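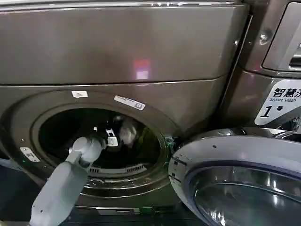 Page last changed: April, 4:40 p.m.

I hate laundry. I don't mind cooking, I'll scrub a bathtub with the radio on, but laundry makes me want to move to a nudist beach. So when I got the chance to spend a few days with the Szekeres, a robot arm that loads and unloads front-loading washers, I said yes before I'd read to the end of the email.

The Szekeres comes from a small company called Cliltalness, and it isn't something you'd buy for your own hallway closet (I asked, believe me). It's a service. Laundromats, hotels and dorms pay 300 dollars a month per arm, and for that they get the arm, the setup, the software updates and a person on the phone when things go sideways. The setup visit is another 200, charged once. My contact was Frauke Petersen, who runs the installs and has the patience of a kindergarten teacher, and she let me hang around and ask whatever I liked.

First thing I noticed: it's slow. I mean really slow, at least if you've spent your life stuffing towels into a drum with one knee. The arm comes up to the machine at a slant, tips its wrist, pokes the gripper in past the rim and then seems to have a little think. Frauke said the think is the camera sorting out what's cloth and what's drum. All that shiny steel throws reflections everywhere, and a pale shirt against a bright patch of metal is about the hardest thing you can ask it to find. I believe her. Half the time I couldn't tell what I was looking at on the monitor either!

The gripper itself is white, with small boxy fingers, and I'd expected it to be useless. Those fingers look like they belong on a toy. But they pinched a T-shirt by the shoulder and hauled it out without stretching the collar, and then did the same with a bath towel, which came out in one long heavy sausage. I timed a full load on my phone and got 243 seconds from first reach to last sock. I can do it in twenty, but then I drop things, and I also complain the whole time.

Now the socks. Oh, the socks. Small dark ones are the weak spot, no question. Against the black at the back of the drum they just vanish, and the arm will sweep past the same one over and over, very politely, before it gives up and sends an alert. You can set how many tries it gets before it bothers you. I'd set it low. Watching it go back in for the fifth time made me want to climb in there myself.

The other thing to know is the door. The Szekeres needs it swung all the way open, and it won't go in if the door has drifted back partway. In a tight row, where each washer sits right up against the next one, that takes some planning. Frauke walks the floor with a tape measure before she'll agree to anything, and she's turned down customers whose aisles were too narrow. I liked that. Most sales visits I've sat through end with everything being perfectly possible.

Setup for each new washer model goes like this: you steer the arm by hand through a few loads while it records, and then it practices. Frauke let me have a go at steering. It's like playing a claw machine at the fair, except you win every time and the prize is a damp pillowcase. I was weirdly proud of my pillowcase.

There's a heavier version on the way, the Turesness, meant for hotel sheets and big machines. I only saw drawings. There's also a cheaper plan at 135 a month called Derkberg, where the arm does the unloading only and you load by hand. For a small place I'd look at that one first. Unloading is the part that hurts your back, and customers tend to bring their own strong opinions about how a washer should be filled.

Would I pay for it? If I ran a laundromat with somebody on shift just to clear out finished machines, I'd try it for a couple of months and keep that person around for the socks. If I had a quiet little shop, I'd wait for the software to get quicker. Frauke says an update that shortens the thinking pause is being tested now, and she's promised to let me come back and time it again. I've got a hamper of black socks all ready to bring.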